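About Mendis

Mendis writes working rules for shops and kitchens that use robot arms, and trains the people who have to follow them. We are a small firm. We do not build arms and we do not sell them. Our customers already have the equipment, or have ordered it, and need to know how to run it around people without guessing.

What we do

Most of our work falls under table sorting and clearing. These are jobs where one or two arms pick up light things such as cups, trays and paper and put them where they belong. The parts are cheap and the loads are small, so people tend to relax around them. Our rules are written for that kind of work in particular, because the big safety books spend most of their pages on welding cells and palletizers.

A set of rules from us normally covers the following:

Who may start the arms, who may stop them, and who has to be told first.
Where people stand during a run, and what the floor markings mean.
When a hand may come near a gripper, and what state the arm must be in before it does.
What may be on the table, and what has to be moved to a tray or bin.
How cables are routed and checked.
Footwear, sleeves, lanyards and loose clothing.
What gets written down after a run, and where the record is kept.

We keep each rule to one or two sentences. A full set fits in a binder that stays at the station. If a rule needs a page of explanation, we rewrite it until it doesn't.

How we work

We start by watching. Two of our staff spend a day with the people who use the station and take notes on what they do now, including the things that are not in any manual. Then we write a first draft and go through it with the same people at the table. The items are ordinary ones: paper cups, foil trays, wrapping paper, mugs, steel pans. We change the draft on the spot when a rule cannot be followed in practice.

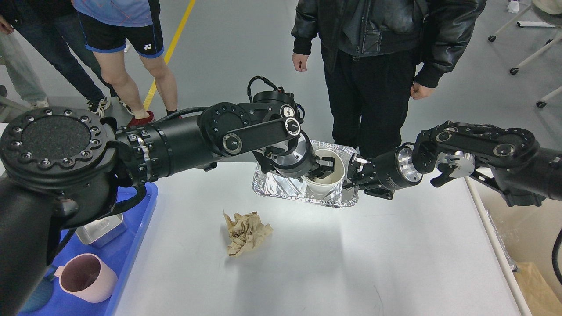
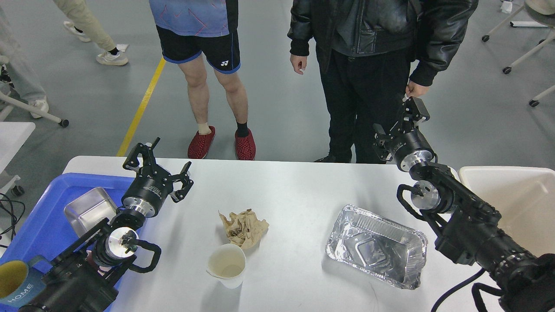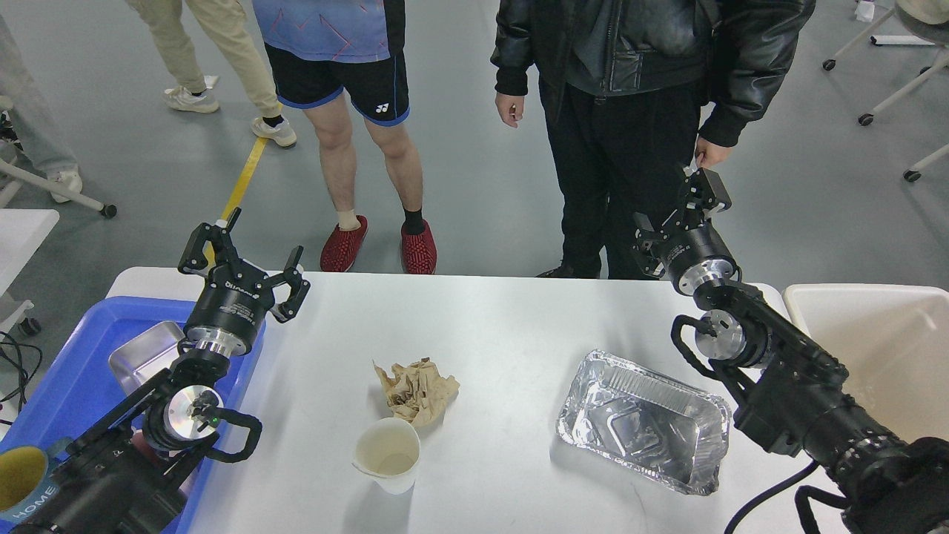

Two arms, one table: cup, foil tray and crumpled paper.

Ermelinda Valente
Head of Rules and Training, Mendis

I joined Mendis after several years as a line supervisor at Flalico, where I was on the receiving end of rules written by someone who had never stood at our station. Some were good. Others asked for things that took longer than the job itself, and those were the first to be dropped. I try to keep that in mind when I write.

The rule I get asked about most is the one on hands. Our standard text reads: "No hand within reach of a gripper unless the arm is stopped and the person at the controls has said so out loud." Customers sometimes ask us to take out the last part. We leave it in. With two arms over one table there are often several people standing close by, and a spoken word is the quickest way for all of them to know the same thing.

The second is the rule on the table itself. Before a run, the person in charge names every item that is meant to be there. Anything else comes off. Empty containers count as items, and so does crumpled paper, which changes shape each time it is handled and should be entered as "paper, crumpled" on the run sheet. We also ask for the side tray to be checked at the same time, since it sits under the path of an arm at many stations.

Our training

The basic course takes one morning and is held at the customer's own station. We take no more than 20 people at a time. The first part is a talk with the binder open, and the rest is practice: calling a stop, clearing the table, approaching an arm and filling in the run sheet. To date around 1000 people have taken it.

A refresher is due each October. Arnaldo Tavares runs most of these and also reviews the run sheets customers send us. He reads 300 of them a year in full and reports back on what is being skipped.

Who we are

Amândio Morais founded the company and still signs off on every set of rules. Lourenço Meireles handles site visits and floor markings. Simão Simões looks after the binders, the revisions and the mailing list, and is the person to write to if your copy is out of date.

Past and current customers include Flalico, Zukis and the Bañuelos kitchens group.

Working with us

If you have a station and no written rules, send us a short note that says what the arms handle, how many people work near them and what you do now when something goes wrong. A floor sketch helps. Simão will reply with a visit date and a price.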